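Trosberg Indoor Flag Set, 7 ft pole
Item 3000 - Government & Civic Display

Price: $208
Flag only: $149

Every city hall seems to want one of these after an election, and every supplier says theirs is "official." Ask them who made it official. In our experience the word means a gold fringe and a higher price.

The Trosberg set is a nylon flag, a two-piece pole, a weighted floor stand and a tassel. It is meant for council chambers, hearing rooms and the corner behind a mayor's desk. We sell it printed with a state, county or city seal. Send us the artwork your clerk has on file. Please don't send a seal copied off a website, we will only send it back.

What's in the box
Flag, 3 x 5 ft, with pole sleeve
Pole, 7 ft, joins in the middle with a screw
Floor stand
Tassel and cord
Choice of ball or spear top

About the claims
The maker says the colors won't fade. We doubt it. Put any printed flag beside a south window and look at it again in June. The maker also says the flag hangs "press-conference ready" right out of the box. It has fold lines, like every flag that ships folded. Steam it on low from the back and leave it overnight.

The Hikel stand from last year was lighter and tipped over if a reporter caught the cord. The new one is heavier. We would still keep it away from the aisle.
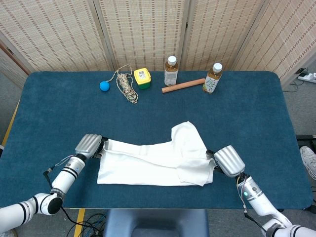 Rush orders are another thing we are careful about. New officials tend to call a few days before the swearing-in, and Jeritz will promise you anything over the phone. We don't. If your seal has to be redrawn, plan on extra time, and look hard at the proof before you sign it - a misspelled county name is yours once you approve it.

Also fits: Amissah wall bracket (sold separately)

Returns: blank flags only, unused. Printed seals are final sale.

Bulk and purchase order questions: Lilla Bíró, civic sales
Price good through 31/12/2023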